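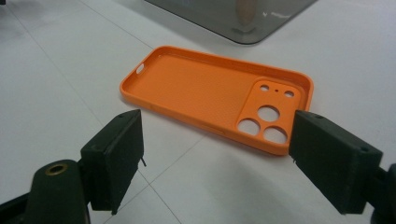 Orange phone case on white tile.

About Dorside Evening School

Hi, I'm Ourania Stamatopoulos, and I run Dorside with my business partner, Christos Lazaridis. We teach grown-ups to make, mend and alter things after work. Sewing is the biggest part of it (and always has been), but we also do shoe repair, chair caning, bookbinding, basic woodwork and a drawing class that people keep signing up for a second and third time.

How we got going

I was a tailor for 14 years before I ever taught anybody anything. I worked in the back room at Michailidis, a dry cleaner and alterations shop, and most of what I did was pants. Hems, waistbands, zippers, more hems. I loved it, I really did, but what I loved most was when a customer leaned over the counter and asked how I'd done something. I'd flip the jacket inside out and show them, and the line behind them would get longer and longer, and my boss would give me a look.

So when I left, I rented a room above a bakery, bought four secondhand sewing machines and put a handwritten card in the bakery window. Six people came the first night. One of the machines caught fire a little. All six came back the next week, which I still think is very generous of them!

Christos was in that first group. He wanted to shorten some curtains. He'd spent most of his working life fixing shoes and he kept looking at my cutting table, which wobbled, and the second week he brought a drill and fixed it without asking. By spring he was teaching a shoe repair class on my night off, and the year after that we signed the lease on our current building together. He never did finish the curtains.

Where we are now

We're on the ground floor of the old Veltevero furniture store. If you grew up around here you'll remember it: big front windows, a long ramp at the side, carpet the color of mustard. The carpet is gone. The ramp is still there and it's the easiest way in if you're bringing a chair, a stroller or your own machine. Parking is behind the building and it's free after 6 p.m.

Inside we have three classrooms and one big shared room we call the long room, with 2,000 square feet of floor and the best light in town until the sun goes down. Sewing and bookbinding are in the front. Woodwork is in the back with the door shut, and shoe repair is next to it on account of the glue. Drawing moves around depending on who got there first — sorry, drawing.

There's a kitchen. Please use it. Tea and coffee are on us, and there are usually cookies, although if you're in the late class I can't promise anything.

What a class is like

We keep groups small and we don't do lectures. You'll have something in your hands in the first ten minutes. In beginner sewing that's a scrap of cotton and a seam ripper, because everybody is going to need the seam ripper and you may as well make friends with it early. In shoe repair it's a heel. Christos has a whole box of awful old shoes, and you pick one and take it apart.

Most classes run for eight weeks, one evening a week, from 6:30 to 9. The last half hour is loose. Some people clean up and head home, some keep working, and some stand around and talk about their knees. You can repeat a class as often as you like and we knock a bit off the price when you do.

You don't need to own any tools to start. We'll lend you everything, and later on, if you want your own, we'll tell you what's worth the money and what isn't. I have strong feelings about cheap scissors and I'll share them whether you ask or not.

We get asked a lot if people can bring in their own projects, and yes, please do! The beginner classes follow a set plan for the first four weeks, then it opens up. We've had prom dresses, dog beds, a tent, a bride's grandmother's handbag, and a sofa cushion so big we had to take it in through the window. If you're not sure something will fit the class, send a note first and we'll talk it through.

Who teaches here

I teach both sewing levels and the alterations course. Christos teaches shoe repair and chair caning. Bookbinding, woodwork and drawing are taught by people who do those things for a living during the day, and their names are on each class page along with the dates. We pay our teachers properly. I mention it because when I was starting out I was asked to teach "for the exposure" more than once, and I'd like it to be known that we don't do that.

A word about Lovex

Some of you knew us as Lovex. That was our first name, picked by me late one night when all the names I liked were taken. It sounded like a mattress. We changed it when we moved, but a few of the old tote bags are still out there, and if you turn up with one you get a free coffee (you'd get one anyway, but I'll pour it with more feeling).

Last year

Last year 438 people took a class with us, and nearly 1,000 came through the door for our open mending nights, when you pay what you can and we all work around the big table together. Mending nights are the thing I'm proudest of. They're loud and messy and someone always brings a toaster, even though we don't fix toasters.

We also give away a few free places every term. There's no form to prove anything. Write to us, say which class you'd like and that you'd like a free place, and if we have one it's yours. If we don't, we'll put you first in line for the next term.

Coming by

New terms start in September, January and March. Sign-up opens a month before, and beginner sewing goes fast, so get on the mailing list if that's the one you're after. You're also welcome to drop in any evening we're open and have a look around. Come in by the ramp, follow the noise, and ask for me or Christos. He's the one with glue on his sleeves.

Ourania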